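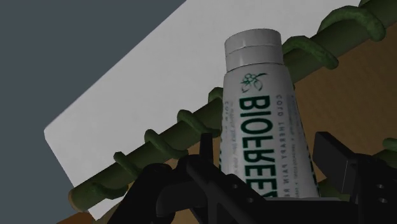
Friday, March 19, 2021

The swift boxes went up at Banitz last weekend, so I can finally write something about them. We had planned to do it in February, but the ladder access had to be signed off by the building owner and that took longer than expected.

For anyone new to this blog, Banitz is the old grain store at the bottom of the hill. Chimney swifts have nested in the shaft on the north side for as long as anyone in town remembers. Two winters ago the shaft was capped during roof repairs, and the birds came back in spring to find it closed. I wrote about that at the time and I won't go over it again. The owner has since agreed to leave a strip of wall for nest towers, and a local printing firm, Pandness, offered to pay for them out of its calendar sales.

The deal is simple. Pandness gives 3 dollars for every calendar sold. They sold 700 over the winter, which paid for the lumber, the metal flashing and the hire of the lift, with a little left over for a camera. I asked if they wanted their name on the towers and they said a small plate would be fine.

Lakmal Ekanayake drew the plans. He has built towers at two other sites and he changed the design a bit for this one. The inside walls are rough-sawn boards with grooves cut across them, so the birds have something to cling to. The outside is insulated, and there is a gap behind the siding for air. He is particular about that gap — he thinks the first tower he built got too hot in July, and he never saw a nest in it.

We put up four towers. Three face the river and one faces the parking lot. I would have liked all of them on the river side, but there is a drain pipe in the way and the owner doesn't want it moved.

The swifts should be back in a few weeks. Last year I did evening counts from the Wusto bridge and my best night was 30 birds, all circling over the water and then heading east. I still don't know where they roosted. If you live out past Jayasinghe Road and have an old chimney without a cap, please look up at dusk and let me know what you see.

I'll be doing the same counts this year, starting when the first birds show up. You don't need any experience to join in, just a folding chair and a notebook. Bring a jacket too, it gets cold by the river after sunset.

The camera isn't hooked up yet. The cable we bought was too short, and the replacement is on order.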